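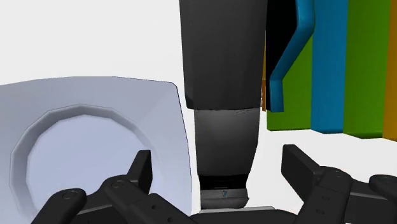

A woman in the second row last time told me she had given up on sourdough three separate times, and that each time she was sure the flour was to blame. I've kept her remark at the top of these notes ever since, and I'd like to start with it again tonight, so let people settle, let the coats go on the backs of the chairs, and then tell it slowly.

(Ask for hands: who has a starter at home right now? Who had one once and would prefer not to talk about it? Wait for the laugh, and if there isn't one, go on anyway.)

Welcome, everybody, and thank you for coming out on a November evening when you could be home with your feet up. My talk is called "Bread for People With Jobs," and it's about how to keep baking through an ordinary week, when you leave the house at seven and come home tired and the dough doesn't care one bit about your schedule. I baked for a living for a while, at the Paredes bakery down by the river, and I want to say right away that almost nothing I learned about timing there was any use to me in my own kitchen. A bakery is warm all night. My kitchen is sixty-something degrees by breakfast and there's a draft from the back door that I've been meaning to fix for years.

So, back to the woman and her flour. She had tried the store brand, then a bag from the Wesa mill, then something imported that cost more than the roast she was serving it with. All three loaves came out flat and a little gummy, and she described them so well that I knew what had happened before she got to the end. Her dough was cold. She was following a recipe that said four hours on the counter, and it had been written by somebody with a much warmer counter.

(Pause here. People like to write this next part down.)

If you take one habit home with you, let it be looking at the dough before you look at the clock. I know that sounds like the sort of thing bakers say to be mysterious, so let me be plain about what you're looking for. You want it puffed up by about half again, with a slightly domed top, and some bubbles showing at the side of the bowl. A clear bowl helps a great deal. When you give it a little shake it should wobble, kind of like a custard that's nearly set. If it just sits there like a lump of clay, go fold the laundry and come back.

Now I want to walk through my own week. This is the part I get the most questions about, and I always run over, so keep an eye on the time at this point.

I feed my starter at night, right after the dishes. It lives in the fridge the rest of the time and it's perfectly happy there, and please don't let anyone make you feel guilty about that. In the morning, while the coffee is going, I mix flour and water and salt and a good spoonful of starter, and I do it in the same bowl every time so that I don't have to think. In cold months I use water that feels nicely warm on my wrist. Then I cover it and go to work! That's it. I don't come home at lunch and I don't call a neighbor to fold it for me (I did try that once, and she was very kind about it, and we won't be doing it again).

When I get home the dough is usually ready, or close to it. I shape it on the counter with wet hands, tuck it into a towel-lined basket, and put it in the fridge overnight. It can stay there a second night if the day gets away from me. I bake it the next evening, straight from the fridge, in a heavy pot with the lid on, and the house smells wonderful right when everybody's hungry, so you'll need to be firm with your family about letting it cool.

(Pass the two loaves around here, the pale one first. Let people feel the weight. The pale one is the underproofed one, and somebody always says it looks fine to them.)

A word about that summer heat. In July the same morning dough would be soup by the time I got home, so I use ice water and about half as much starter, and if it's really hot I skip the morning altogether and mix after supper. I learned this with a batch of 144 rolls for a wedding at Tida Hall, back in my bakery days, and I'd rather not go into the details except to say that we bought rolls that afternoon, and they were good rolls, and the couple is still married.

Let me say something about scales too. You don't need a fancy one. I paid less than twenty dollars for mine and it has been dropped on the kitchen floor more than once. What a scale does for you is take away one worry, because a cup of flour scooped by me and a cup scooped by you can be quite different amounts. My everyday loaf uses 533 grams of flour, and people ask me about that number as though there were some secret in it. It's simply what fits my pot. If your pot is smaller, make a smaller loaf.

(If somebody asks about whole wheat, say: start with a quarter of the flour, add a splash more water, and expect it to rise faster. If somebody asks about rye, tell them to find me afterward, or we'll be here until midnight.)

I also want to leave room for the skipped weeks. There was one winter when I didn't bake from the first snow until the crocuses came up, and the jar in the back of the fridge had a layer of gray liquid on top that I didn't care for. I poured it off, took a spoonful from underneath, and fed it for three days running. It came back slowly, then all at once. If yours has pink or orange streaks or fuzzy mold, though, throw it out and ask a friend for some of theirs. Bakers love to give it away, and I have roughly 70 little jars on the table by the door tonight, so please take one when you go. I don't want to carry them back to the car.

(Mention the Zisomeo baking group here. They meet in the same room in the spring, they bring butter, and beginners are welcome.)

Questions now. Repeat each one for the back row. If it's quiet, cut the dark loaf and start handing out slices, heel ends to whoever asks for them.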